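Chapter 3

Teaching by Showing: Hand Guiding and Remote Control

Learning goals

After studying this chapter, the reader should be able to:

Explain the difference between hand guiding and remote control as ways of showing a robot a task.
List the signals that are commonly recorded during a demonstration and state what each one is used for.
Describe how the placement of a camera affects what a learned program can respond to.
Judge whether a recorded demonstration should be kept, trimmed, or set aside.
Plan a small collection session for a household or light workshop task.

Key terms: demonstration, episode, hand guiding, remote control, leader arm, follower arm, wrist view, scene view, gripper opening, reset, start state, operator.

3.1 Why Show a Task at All?

The first two chapters treated the robot arm as a machine that moves where it is told. A programmer writes down a list of positions, sets a speed for each move, and states when the gripper is to open and close. For a part that arrives in the same place every time, this method remains the best one. It is quick to check, simple to repair, and easy to explain to a safety inspector.

Many tasks do not offer that kind of order. Dishes on a counter lie at different angles. Towels fold in ways that cannot be measured in advance. A drawer may be open a little or a lot. Writing rules for each of these cases takes a great deal of time, and the rules tend to fail at the edges where one case meets the next.

A person who already knows how to do the work can often show it in a few seconds. If the robot records that showing in enough detail, and if the showing is repeated under varied conditions, a program can be fitted to the recordings. The program then produces motions of its own when it meets a similar situation. The recordings are called demonstrations, and a single recording from start to finish is called an episode.

The quality of the result depends heavily on the quality of the episodes. For this reason the present chapter gives little space to the fitting of the program, which is taken up in Chapter 5, and a good deal of space to the person at the controls.

3.2 Two Ways to Show

In hand guiding, the operator takes hold of the arm and moves it through the task. The motors are set so that they carry the weight of the arm but offer little resistance. Joint sensors record the path. The operator feels the contact between the tool and the work directly through the arm, and very little extra equipment is needed.

Hand guiding has two weak points. The operator's own hands and sleeves may appear in the camera recordings, although they will not be there when the robot works alone. In addition, a large arm is tiring to move, and a tired operator gives jerky paths. Hand guiding is therefore used most often for short motions, such as seating a plug, wiping a small area, or pressing a part into a fixture.

In remote control, the operator stands or sits apart from the robot and commands it through some device. The device may be a handheld controller, a set of joysticks, or a small copy of the arm. When a copy is used, the copy is called the leader arm and the working robot is called the follower arm. The follower repeats the joint positions of the leader with a short delay.

Remote control keeps the operator's body out of the camera views and allows long sessions with less strain. Its main weak point is touch. Unless the device pushes back against the hand, the operator must judge contact by eye. New operators commonly squeeze too hard or let the gripper open too early. Practice corrects both faults, and the exercises at the end of this chapter include a warm-up routine for that purpose.

3.3 What Is Recorded

An episode is made of several streams that share one clock. The usual streams are the joint positions of the arm, the commands sent by the operator, the gripper opening, and the images from one or more cameras. Some systems add force readings at the wrist.

The difference between the commanded position and the measured position deserves attention. When the arm moves through free air, the two agree closely. When the gripper presses on an object, the command may ask for a position that the fingers cannot reach. That gap carries information on how firmly the operator meant to press, and it should not be smoothed away when the files are cleaned.

Cameras fall into two groups. A scene camera stands on a post or wall and sees the whole work area. A wrist camera rides on the arm and moves with the tool. The scene view tells the program where things are in relation to one another. The wrist view shows the last part of an approach, when the arm itself often blocks the scene camera. Small changes in the angle of a rim or handle may be visible only from the wrist.

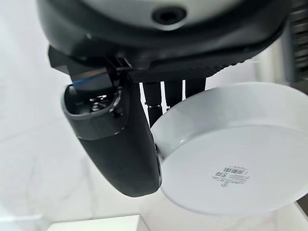 Why is a dish often harder to demonstrate than a box of the same size?

A dish offers few flat, parallel faces for the fingers to close on. Its rim is curved, so a small error in the angle of approach can cause it to turn or slip as the grip tightens. The operator has to match the fingers to the slope of the rim and then keep that match while the dish is lifted and tilted, and a smooth glaze leaves little friction to forgive a poor grip.

Curved and slippery items reward slow, even closing of the gripper. Operators should be taught to bring the fingers to the object, pause, and then close. The pause gives the program a clear point at which approach ends and grasping begins. Without it, the two phases run together in the data, and the learned motion may close the fingers while the arm is still traveling.

3.4 Case Study: The Wistlow Kitchen Exercise

The Wistlow Training Center teaches remote operation to technicians who have no background in programming. One of its standard exercises uses a kitchen counter and a small set of tableware. The operator must pick up a dish, turn it, and place it in a rack. The center uses a leader arm supplied by Kistura and records with software called Sial.

In the first version of the exercise, each trainee recorded 200 episodes. The trainees were free to place the dish wherever they liked at the start. A review of the files showed that nearly all of the start states fell within a narrow strip in front of the rack, where the reach was comfortable. The program fitted to these episodes worked well inside the strip and poorly outside it.

In July the center changed the procedure. The counter was divided by a printed grid, and a card drawn before each episode gave the square and the direction in which the dish was to face. The number of episodes rose only slightly, to 208, so that every square could be visited equally often. The grid was removed before recording began, to keep its lines from becoming a cue for the program.

Across the full class, the center collected 1,590 episodes under the new procedure. Instructors marked each one as kept, trimmed, or set aside. Trimmed episodes were mostly those in which the operator waited for a long time before the first motion. Those set aside included dropped dishes, collisions with the rack, and episodes in which a camera had stopped recording.

The center also tested a second control device, the Stirnari handheld controller. Trainees found it easier to learn during the first session. They had more trouble with it when the wrist had to be turned far to one side, and several turned the dish in separate short steps. The leader arm allowed the same turn in a single motion. Instructors concluded that the device should be chosen to suit the rotation the task requires, and they now allow both.

3.5 Keeping, Trimming, and Setting Aside

A demonstration does not have to be perfect to be useful. An episode in which the operator misses a grasp, backs away, and succeeds on the next attempt can teach the program how to recover. Such episodes should be kept if the correction is deliberate and the task is completed. They should be labeled so that their share of the whole can be controlled.

An episode should be set aside when any of the following is true:

The object leaves the work area or the task is not completed.
One of the streams is missing or out of step with the others.
A person or a hand enters the work area during the motion.
The operator used information that the cameras could not provide.

The last item is easily overlooked. An operator who stands beside the robot may lean over to look behind an object. The motion that follows makes sense to the operator but cannot be explained by anything in the recorded images. The usual remedy is to have the operator work from the camera screens alone, at least for the final portion of training.

3.6 The Reset

Between episodes the work area must be returned to a start state. This step, called the reset, often takes longer than the demonstration itself and should be included in any schedule. Where two people are available, one may operate while the other resets, provided that the arm is placed in its hold mode before anyone reaches into the work area. The hold mode must be confirmed on the panel each time.

Lighting, camera position, and the height of the work surface should be checked at the opening of each session and entered in the log. A camera that has shifted on its mount can spoil a full session without any warning on the screen. A simple check is to move the arm to a fixed pose and compare the wrist view with a stored reference.

Review Exercises

1. A task calls for pressing a rubber seal into a groove. State which method of showing you would choose, and give the reason for your choice.

2. Explain why the gap between commanded and measured position should be preserved in the files.

3. Draw a grid for a work surface available to you and write a plan that visits every square equally often.

4. Warm-up routine. Using remote control, close the gripper on a foam block until the fingers just touch it, hold, and release. Repeat 3 times at each of the slow, medium, and normal speed settings, and note in the log any case in which the block was visibly compressed.

The next section turns to the layout of the operator's station, beginning with the height and distance of the screens.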